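Gripper notes, October 18, 2019. I spent the week comparing two grippers on cloth, same arm, same table, same controller. Posting the results in pieces as I go through the logs.

First one is the Frota two-finger. Metal linkages, narrow black tips, adaptive closing. Second is the Ruvbridge parallel jaw, which has wide flat pads and a shorter stroke. Both bolt to our flange with the same adapter plate, so swapping takes 11 minutes if you don't drop a screw.

The task is simple to write down. Come in low over the table, pinch one layer of fabric near an edge, lift, hold, put it down. Repeat until bored. 277 attempts in total across both grippers.

Folding is a later problem. I only care about the pinch right now. If you grab two layers at the start, everything after that is wasted motion.

The Ruvbridge is very repeatable. It closes to the same spot every time and the force reading is clean. The pads are the trouble. They are wide enough that the outer corners push the fabric away before the middle gets hold of it.

I tried coming in at a steeper angle with the Ruvbridge. That helped on thick towels and made it worse on thin knits. I went back to the original angle so the numbers would stay comparable.

The Frota does better on anything soft because the tips are narrow. You can get right up to an edge and push a little, and the fabric bunches up into a small fold you can close on.

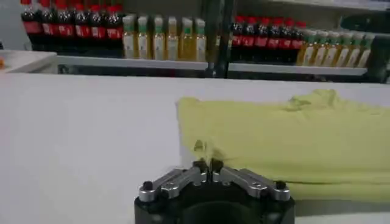
The push matters more than I expected. With no forward push, the Frota misses a lot of thin fabric. With a short push before closing, it gets most of it. Too long a push and the whole piece slides and you lose your edge.

I settled on a 20 mm push at low speed. I did not tune it per fabric. One setting for everything, same as the other gripper.

Force: the Frota driver gives you a percentage and no units. I ran it at 50 for all of this. Higher left marks in the knits. Lower let go during the lift.

Camera placement. I started with only the overhead camera and it was fine for finding the cloth and bad for finding the edge. The wrist camera is much better for the last bit of the approach. The tips stay in view, so you can check where they are against the fabric and not trust the calibration so much.

Downside of the wrist view is that the background keeps changing as the arm tilts. My first segmentation model learned some of the background along with the cloth. Retraining with more arm poses fixed most of it. Pale fabric on a white table is still the hardest case and I don't have a good answer for it yet.

Controller is the Stokolora box. No complaints about the motion. The gripper port is slow, and there is a delay between the close command and the fingers moving. It's the same delay for both grippers, so it doesn't change the comparison, but you have to stop the arm and wait.

I also have a Bustorholm controller on the bench that is supposed to handle the gripper on the same loop as the arm. Haven't run cloth on it. It needs a firmware update and I keep putting that off.

Where I've landed: Frota for cloth, Ruvbridge for boxes and anything with flat sides. If the Ruvbridge came with narrower pads I would test it again. I may print a set.

Someone asked about wear. The Frota tips look fine so far. I had one pivot screw loosen up back in February on a different job, so now I check them every morning before the first run.

Per-fabric numbers go up once I've cleaned up the labels. A few of the lifts are marked as single layer and I don't believe them.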